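The week the left arm let go

I promised several of you an account of what happened with the arms in January, and I have been putting it off, partly out of embarrassment and partly because for a long while I had no proper explanation to give. Now I do have one, or most of one, so put the kettle on. I have never been good at keeping these short.

For anyone new, I spend my evenings teaching a pair of small robot arms to do table chores. Folding a cloth, mostly, and moving dishes from one place to another. Jolán Pálfi and I share the rent on the room in Wallarton and take turns with the arms, and Maja Michalski comes by when her shifts allow and fixes the things we have both pretended not to notice. It is slow, lovely, silly work and I would not swap it for anything.

The trouble started on what was meant to be an easy night. I had set up a long run of cloth folds, the left arm doing the pulling and the right arm parked out of the way, and everything had been going so nicely that I went to the far end of the room to answer a message. I heard a thump. Not a loud one, more the sound of somebody setting down a heavy book, and when I turned around the left arm was lying flat on the table with its gripper still shut on the cloth. All the joints had gone limp at once. No warning, no complaint on the screen, just a program waiting patiently for an arm that had stopped listening.

My first thought (I am not proud of this) was for the run, and whether I could save it. My second thought was that ten minutes earlier I had been leaning over that table with my hand flat on the cloth, smoothing out a corner, directly under the elbow. These are not big arms, and I doubt it would have broken anything. But it would have hurt, and I had got into the habit of reaching in while the motors were on, as if they were a pair of well-behaved dogs.

So I switched everything off and went home, and lay awake, and came back the next morning and did what I always do, which is blame the newest thing. The newest thing was a power supply from Briggs that I had bought secondhand, and I was quite sure of myself. I swapped it for the old one, started the folds again, and stood well back. The arm dropped on attempt 1227. I know the number because the log keeps it, and because I wrote it on the back of my hand in a temper. I apologized to the power supply.

Jolán thought it might be heat. The shoulder does get warm on a long run, and the arm protects itself by shutting down if it gets too warm, so that was a sensible guess and we chased it for days. We taped a thermometer to the housing. We moved a fan over. We took breaks every 40 folds, which made the evenings very sociable and made no difference at all. The arm dropped twice more, and both times the thermometer was perfectly calm about it.

It was Maja who asked where the arm was when it fell. I said it was on the table, and she gave me a look and said no, where was it going? And that was the question, really. I went back through the logs with a pencil and found that all 4 drops had come in the same part of the fold, when the arm had stretched out to the far side of the cloth and was starting to turn its wrist. Every one of them! I had been looking at hours and temperatures, and never once at the shape the arm was making.

Once you know that, the rest is almost dull. The cable that goes out to the wrist needs some slack, and I had given it what looked like plenty with the arm at rest. At full stretch, with the wrist turning, it had just enough pull on it to work the connector loose by a hair. Most of the time it sprang back. Now and then it didn't, and when the wrist stopped answering, the control program (my program, my own handiwork) decided that the safest thing was to cut power to every motor on that side. With the arm up in the air, that was a drop.

There were two faults, then, and I have come to think the cable was the lesser one. Cables work loose. What I had never asked myself was what I wanted the arm to do when one did. It now holds its position if it can, then lowers itself over 5 seconds, and only lets go of its motors when it is down. I tested that by pulling the connector out on purpose, many times, with a cushion underneath, and the first few tries were not graceful.

The cable has a bigger loop now and a clamp so the connector takes no strain. I have also marked a line on the floor in tape, and I don't cross it with the motors live. Jolán follows the same rule. It makes straightening the cloth a nuisance, and I grumble every single time.

We are back to folding, with the dishes next. I still listen for the thump, and I still haven't worked out what to do if the main power goes, when no amount of clever programming will lower anything gently. Springs, maybe, or a brake on the shoulder. If you have done this on a small arm, please do write to me.
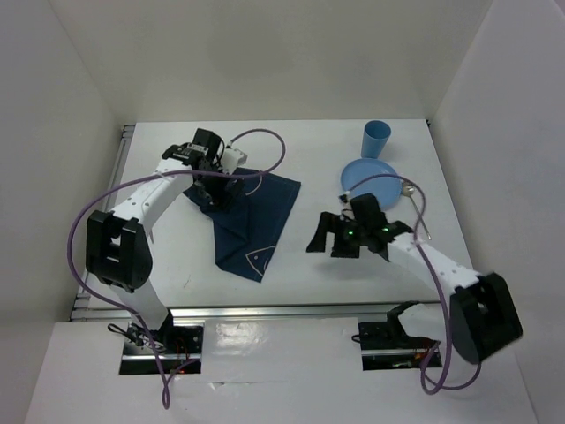
Philomena Madigan: A brake on the shoulder saved me a lot of worry, but do check how you would free it by hand. Mine clamps as soon as the power goes, and the first time it did so the gripper had hold of my sleeve. I had to wriggle out of my cardigan to reach the release, so put yours somewhere you can get at with either hand.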